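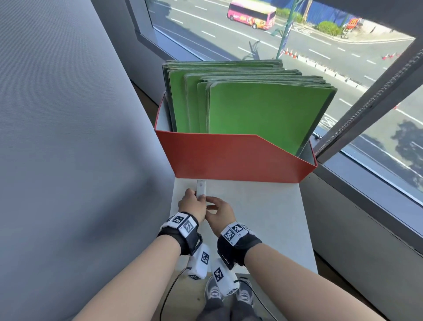 Green folders in an open box on a table overlooking the street.

Town archive opens to the public after move to Castaño building

Residents of Lorkby can now look up old property files without an appointment. The town archive reopened on Mon 11 April on the second floor of the Castaño building, after being closed since December for the move.

The archive holds 3000 property files, the oldest from the years when the Putow rail yard was being built. Until now they were kept in the basement of the town hall, where a leaking pipe damaged 157 of them two winters ago. Those files have been dried and copied, but the originals will stay in storage for the time being.

"People mostly come in for floor plans and lot lines," said archivist Jeptoo Muriithi. "They want to put up a fence or a garage and the paperwork is gone. We can usually find it the same day."

Almost 560 requests came in by mail while the archive was closed. Muriithi said these will be answered in the order they arrived – walk-in visitors will not be moved ahead of them for copies, though they may read the files on site.

The reading room is open Monday through Thursday from 9 a.m. to 4 p.m. Visitors need a photo ID. Looking at files is free, and certified copies cost $5 each. Files on the Trerkach neighborhood are still being sorted and should be available by the end of the summer.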